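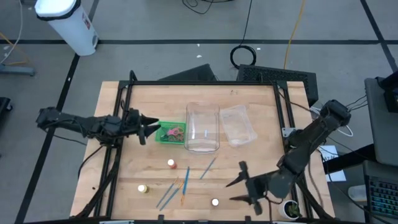

Mit dem Januar-Stand ersetzt Flotico 6 den bisherigen monolithischen Greifplaner durch zwei getrennte Prozesse: einen Szenendienst, der Objekthypothesen verwaltet, und einen Planungsdienst, der daraus Bewegungen für beide Arme ableitet. Anlass waren Sortieraufgaben mit gemischten Kleinteilen, bei denen die Segmentierung häufiger neu rechnet als die Bahnplanung und beide sich gegenseitig blockierten. Testumgebung ist der zweiarmige Tisch in Tallville mit Bastelmaterial. Die Pinsel liegen dort teils dicht nebeneinander, und bei zweien berühren sich die Masken in der Draufsicht fast. Der alte Planer hat solche Paare regelmäßig zu einem Objekt zusammengefasst und den Greifpunkt in die Lücke gelegt. Der Szenendienst führt nun für jede Maske mehrere Hypothesen mit und verwirft sie erst, wenn der Planungsdienst eine davon anfordert.

Transparente Behälter

Die beiden durchsichtigen Behälter neben dem grünen Korb bleiben der schwierigste Teil der Szene. Durch den Boden des flacheren ist die Holzmaserung zu erkennen, der hohe liefert vor allem Reflexe. Eine reine Tiefenauswertung ergibt in beiden Fällen unbrauchbare Wandhöhen. Flotico 6 nimmt deshalb für Behälter keine gemessene Geometrie mehr an. Erkannt wird nur noch der Rand, die Wände werden aus einem hinterlegten Modell ergänzt und für die Kollisionsprüfung beaufschlagt. Der Aufschlag ist über den Parameter container_margin einstellbar. Ohne hinterlegtes Modell wird der Behälter als Sperrvolumen behandelt, Ablagen hinein sind dann nicht möglich.

Fläschchen mit weißem Deckel werden weiterhin über die Deckelkontur gefunden. Steht eine Flasche so, dass fast nur der Deckel sichtbar ist, fehlt die Farbinformation des Inhalts. Der Dienst meldet in diesem Fall die Klasse ohne Farbattribut. Regeln, die nach Farbe sortieren, müssen diesen Zustand abfangen. Bisher wurde stillschweigend der zuletzt bekannte Wert eingesetzt.

Zwei Arme, ein Arbeitsraum

Der Arbeitsraum wird nicht mehr fest in eine linke und eine rechte Hälfte geteilt. Stattdessen reserviert jeder Arm vor der Ausführung ein Volumen entlang seiner Bahn und gibt es abschnittsweise wieder frei. Kommt es zum Konflikt, wartet der Arm mit der später eingegangenen Anforderung. Ein Deadlock wird nach Ablauf einer Frist erkannt und durch Rückzug auf die letzte freie Pose aufgelöst. Die Frist beträgt in der Voreinstellung 60 Planungszyklen.

Geprüft wurde der neue Stand mit 693 aufgezeichneten Szenen aus dem Vurer-Archiv, jeweils ohne Bewegung der Hardware. In 29 Szenen kam keine gültige Greifpose zustande. Die meisten davon enthalten Pinsel, die an einer Behälterwand anliegen. Scheren im Korb sind in dieser Auswertung nicht als Greifziel enthalten, die Griffe werden derzeit nur als Hindernis geführt. Eine eigene Klasse für Schlaufengriffe ist in Arbeit, ein Termin steht noch nicht fest.

Umstellung bestehender Projekte

Projekte aus Flotico 5 werden beim ersten Öffnen konvertiert. Die feste Bereichsteilung wird dabei übernommen und bleibt aktiv, bis workspace_mode auf dynamic gesetzt wird. Eigene Erweiterungen, die direkt auf den Szenengraphen zugreifen, müssen auf die neue Abfrageschnittstelle umgestellt werden. Schreibzugriffe von außen sind nicht mehr vorgesehen.

Der Visualisierer Ayala zeigt reservierte Volumina ab sofort halbtransparent an, getrennt nach Arm. Alternative Hypothesen lassen sich pro Objekt einblenden. Bei vielen überlappenden Masken sinkt die Bildrate merklich, die Anzeige sollte dann auf das ausgewählte Objekt beschränkt werden.

Bekannte Einschränkung: Wird der Szenendienst im laufenden Betrieb neu gestartet, verliert der Planungsdienst seine Objektkennungen. Laufende Bahnen werden noch zu Ende gefahren, neue Anforderungen bis zur nächsten vollständigen Erfassung abgewiesen. Der Fehlercode lautet SCENE_STALE.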